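About Beltel

Beltel makes hand-held grippers and sells them as a kit, along with a recording service for companies that want to train robot arms on everyday handling tasks. We started in August with one product and one customer. Today we work out of two floors of an office building and ship the kit to labs, warehouses and small engineering firms.

What we sell

Our main product is the Ustau kit. It contains a pair of grippers, one for each hand, printed markers for tracking, a charger, a calibration board and a hard case. A person holds the grippers and does a task the way they would normally do it. The software works out where each gripper was and how far it was open, and saves the result in a format that a robot arm can be trained on. You don't need to own a robot to start recording.

The second product is Barros, the software that comes with the kit. It checks each recording when it is finished and flags the ones where a marker was out of view for too long. It runs on an ordinary laptop. Updates are free for as long as you own the kit.

Grokach is our recording service. Customers send us a task list and we do the recording in our own space, with our own operators. A standard Grokach order is 2,000 recordings, delivered in 19 working days. Smaller orders are possible, but the setup fee stays the same.

How we work

Most Grokach orders are for household and storeroom jobs: moving containers, sorting bottles, folding, stacking, wiping down. Two-handed jobs make up the larger share, and they are harder to record well. Both grippers have to stay in view and the operator can't rush. New operators train on baskets and trays before they go on to anything small or soft.

We record in a working office, with people and furniture in the background. Customers who want a plain background can ask for one when they order. 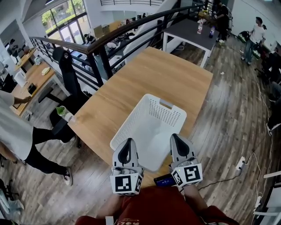

One customer wrote to us that the kit was easier to teach than they had feared, that their staff could lift and turn a bin with both hands by the end of the first morning, and that the part they would still change was the weight, which they noticed after an hour of steady work.

We hear the point about weight often. The current grippers are lighter than the first batch, and a further change to the handle is being tested now. Until it is ready we advise operators to take a break every hour and to switch between one-handed and two-handed tasks during a shift.

Support

Every kit comes with 168 days of support by email and phone. After that you can renew or pay per request. Replacement finger pads and marker sheets are kept in stock and go out by regular mail. If a gripper fails during the support period, we send another and ask for the old one back.

Training is done by video call or at our office. A session takes half a day and covers calibration, battery care, recording and file export. We ask that at least one person from each team attends before the first order of spare parts, as most early damage comes from pads fitted the wrong way around.

Visits

Customers are welcome to come in and try the kit before buying. Please write ahead so that we can have a table free. Parking is behind the building and the entrance is on the ground floor.

Page last updated 2019-11-16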